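Leave the Carrots Crooked

Apr 4, 2024

Writing this fast, between two other things, so forgive the shape of it. I want to argue for the crate. The plain wooden crate of vegetables, low enough to reach into, no lid, no plastic film, no sticker telling you it's a carrot.

Goditz, where I shop, took theirs out last May. In went tall chilled cabinets. Everything bagged. Peppers in sets of 4, whether you want 4 peppers or not. I wanted one. I have wanted one pepper for most of my adult life.

People tell me the bags are cleaner, faster. Maybe. Faster for who? I stand there turning a bag over looking for the soft one hiding at the bottom, and there's always a soft one. With a crate you reach in, take the thing, look at it, done.
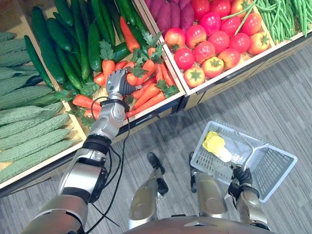
Carrots with their tops on, next to the cucumbers and the tomatoes.

And the order matters. Colors beside each other, orange against dark green against red. A person planning supper doesn't think in bags, she thinks carrots, oh, beans, oh, I could do something with those. A row of crates does your thinking for you. The cabinet at Goditz has a reflection of me in it, looking annoyed.

The Prukwood on the other side of town went halfway. Kept the crates, then piled them so high that touching anything starts a landslide. That's not what I mean either. A crate should be full and still let you pull one cucumber without apologizing to the rest. Somebody has to care about it a little bit, every day, and I suspect that's the real reason they vanish. Bags don't need tidying. 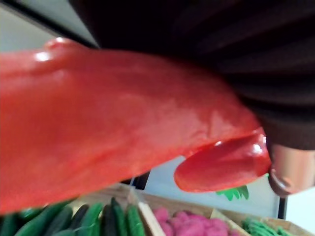

Peppers are my test for any produce section, always have been. A good shop lets you get up close and choose for yourself, the lumpy one, the one that will sit wrong on the cutting board. You want shine. You want that bright spot where the light lands on the red, near the bump, and the crease before the tip where it droops. Try seeing any of that through a fogged bag with a barcode across the front. You can't, so you buy on trust, and I've run out of trust at about the third soft pepper.

Same goes for the big awkward stuff. Cabbage wrapped tight in film looks like something from a pharmacy. Lay them out in a row with the leaves showing and poeple will buy a cabbage they didn't come in for. I've done it.

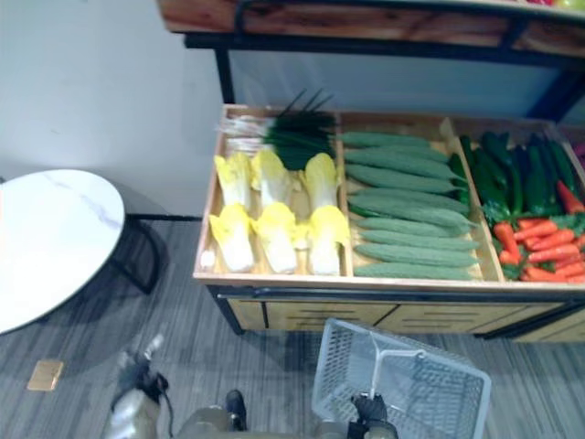

Then there are the dividers. Low ones, please. High dividers make every vegetable a separate errand. Low ones let the onions lean over into the neighbors a bit, and so what if they do? I have read complaints about this, on the Candthorpe town page, 11 replies deep, grown adults upset about mixed produce. Move the onion back. Carry on.

Baskets too, while I'm at it. Bring back a basket you can carry in one hand so the other is free to pick. The big carts push you down the aisle like you're late for a train, and you end up with a bag of 4 peppers just to cover the bottom.
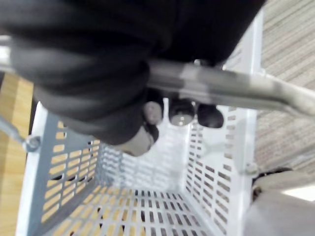 A small basket makes you choose, and choosing is the part I miss. Two carrots, one pepper, a handful of beans if they look alright. Put it back if it doesn't. I know the bags won't go away, I'm not asking for that. One row of crates, by the door, kept up. I'd walk the extra few blocks for it and I hate walking. Goditz, if you're reading, I'm the one sighing at the cabinet.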